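Kiều Vũ inspects desk power for the Rilstead offices, 406 workstations in all. She wants a separate switch behind every outlet. "One master switch is no use at a shared desk," she said. "People shut off their neighbor."
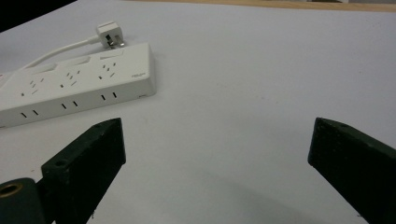
White strips go on the pale tables, and the cord is left unplugged until the strip has its final position. "I look at the pins first - then the full length of the cord," Vũ said. Her log allows 60 days between checks. Dilwyn Wynne, who keeps the spares, wants that doubled. Vũ has not agreed.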